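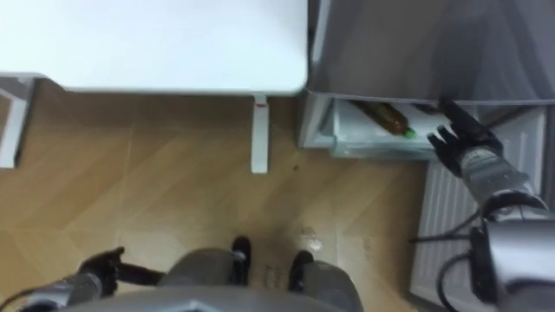
Storing cold brewed tea: upright or on its side?

fledlow_dan
Nov 13, 2020
I make cold brew hojicha in two-litre batches and there is no longer room for it in the door. The bottom drawer has space if the bottle lies down. Does the position affect how long it keeps? I use 2,716 ml of water for a double batch and decant what doesn't fit into a jug.

kettle_lag
Position makes no difference to the tea itself. What changes is the area of liquid touching the air. In an upright bottle that is a small circle at the neck. On its side it is a long strip, so oxidation is faster unless you fill it to the top. The cap seal also sits below the liquid line and will find any fault in the thread.

Nindico
Disagree on oxidation. The volume of trapped air is the same either way, and that sets the limit. Over two days you would not taste it. Temperature matters far more. My door shelf reads four degrees warmer than the bottom drawer, and tea kept in the door goes flat a day earlier.

kettle_lag
The limit is the same, the rate is not. But I accept that two days is short.

Natsumi Amano
Strain it properly before you worry about any of this. Fine leaf left in the bottle carries on brewing, and on its side it spreads along the whole length – you then pour it straight into the cup. I use a paper filter after the mesh one. Hojicha is forgiving. Sencha is not.

fledlow_dan
I only use the mesh. Is paper slow?

Natsumi Amano
Yes. 200 ml takes a few minutes towards the end. Change the paper halfway through.

wukico77
Check whether your drawer is meant for vegetables. Mine has a humidity slider and runs warmer than the shelf over it. Put a thermometer in a glass of water in there overnight before you decide.

Nindico
Agreed, an air reading is useless once you open the door.

fledlow_dan
Glass of water is in the drawer now. If it reads five or under I'll keep the tea in there and switch to paper filters for the next batch.

kettle_lag
Replace the cap as well if it is an old one. They stretch.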